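Wenceslao Ponce on Wiring a Workshop Without Tripping Over It

By Uriel Arriaga
31 Jul 2024

Wenceslao Ponce has fitted out benches for a living since he left the Siltar warehouse, where he spent 11 years in the packing department. He works alone out of a unit in Nondale, mostly for small repair shops and home sewing businesses. I visited him there to ask about the part of a workspace that usually gets planned last, which is where everything plugs in.

He had coffee going when I arrived and a job for a bookbinder half laid out on the floor. He talked while he worked.

"People call me about the bench," he said. "They want to know how deep, how high, what kind of top. I ask them what they're going to plug in, and there's a long pause. Then they say a lamp."

The bookbinder's list had started that way too. By the second visit it was a lamp, a glue pot, a small fan, a radio and a phone charger. Ponce writes these lists by hand on index cards and keeps them in a shoebox, one card for each customer. There were 327 cards in the box the last time he went through it, in April.

Starting with the list

The list comes before any measuring. Ponce asks customers to keep a card at the bench for a week and write down every cord they use, with the shape of the plug next to it.

"The shape is what matters," he said. "A flat plug is no trouble. One of those square blocks can sit over the outlet next to it, and then you paid for an outlet you can't use. So I put the blocks at the end, or I leave a gap."

He also asks which things draw heat. A heater or an iron goes straight into the wall, and he won't build a bench where the only place to plug one in is a strip. He lost a job over this once, with a tailor in Bermúdez who wanted two irons and a space heater on a single strip under the table. Ponce told him to get an electrician in and add a circuit. The tailor hired somebody else.

"That's fine," he said. "I sleep."

Choosing and placing the strip

Ponce has no favorite maker. He bought from a supplier called Nellent until it stopped carrying the length he wanted, and now he buys whatever has a long enough cord and a solid case. He likes white or off-white on a pale bench and black on a dark one, and he says customers notice this more than anything else he does.

The strip gets laid out loose before it is fixed anywhere. He moves it, plugs things in, pulls them out and moves it again. At this stage he looks at it from directly overhead, as that is how the customer will see it when reaching for a plug.

"You want to see the slots," he said. "If you have to bend down and feel around for them, I put it in the wrong place."
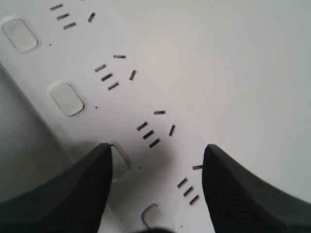
Keeping cords off the floor

Once the strip has its spot, Ponce turns to the cords. His own bench has a wooden rail along the back edge with cup hooks screwed into it, and each cord hangs from a hook in one loose loop. He used to wrap them tight. After a soldering iron cord split near the plug, he quit doing that.

For customers he mostly uses cloth hook-and-loop ties. He bought a box of 1,000 a few years ago and expects it to outlast him. Plastic zip ties he saves for things that will never move, and he said very few things never move.

I asked about labels. He puts a piece of masking tape near the plug end of every cord and writes on it with a laundry marker: LAMP, FAN, RADIO. The tape turns brown and curls after a couple of years and he replaces it.

"I had a customer buy a label maker for this," he said. "It was nice. She spent 80 dollars on it. The tape works the same."

Cleaning it out

He recommends going over the strip twice a year, and more often for anyone who sands or cuts fabric. The wall plug comes out first. Then he unplugs each cord, wipes the case with a dry cloth and runs a soft paintbrush along the outlets to lift out lint. He doesn't use spray cleaners on it, and he doesn't use water.

While everything is out, he checks the plugs for brown marks and bends each cord gently where it meets the plug. A strip that has a loose outlet or a cracked case gets thrown out that day. He cuts the cord off first — his brother once took one back out of the trash and used it in the garage.

Before I left, I asked what he would change about his own setup. He looked at the bench for a while.

"I'd move the radio," he said. "It's on the far left and I'm right-handed. I've been meaning to do it since we moved in."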